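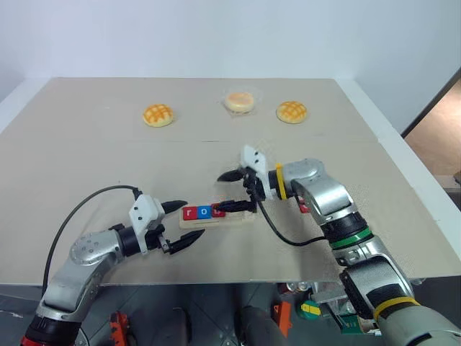
Workshop diary: the two-arm bench

Aug 30, 2019

Cable again. The lead to the left gripper still loops up over the arm and runs along the table to the housing, and I still don't like it. The Divel manual says a free loop is fine provided it clears the elbow. The Divel manual also says the wrist screws never need looking at, and I tightened two of them in July.

Spent the morning on finger alignment. The supplier at Filgate swears by their setting routine, 13 steps, and you are meant to end up with both grippers closing dead square. I did all 13. Then I put the letter tray between the arms, the one with the red r and the blue o, and brought the right fingers onto its end. The tray lies slightly skewed. That could be the fingers or it could be how I put it down, and the routine has no step for telling which. Will try again with a steel rule tomorrow.

Left the melon buns and the wrapped cake at the back, straight on the cardboard. They are for the soft grip settings, which I have yet to be persuaded exist. The sales sheet claims 1000 grips without a bruise. On what, it doesn't say.

The cardboard stays for now. Valolgate want 2840 for a proper mat and I can't see what it would do that two sheets meeting in a straight seam don't. If a finger ever catches on the join I will think again.

Yellow band on the right wrist: checked, not shifted. Green ring: leave alone. Red ring on the left arm, low down: wiped it, found nothing wrong, wrote that down because the Sveinbjörnsson checklist has a box for it. It has 7 boxes for wiping and none for cables.

Still to do: tidy under the front edge, order clips, ring Filgate about the fingers and get an answer in writing this time.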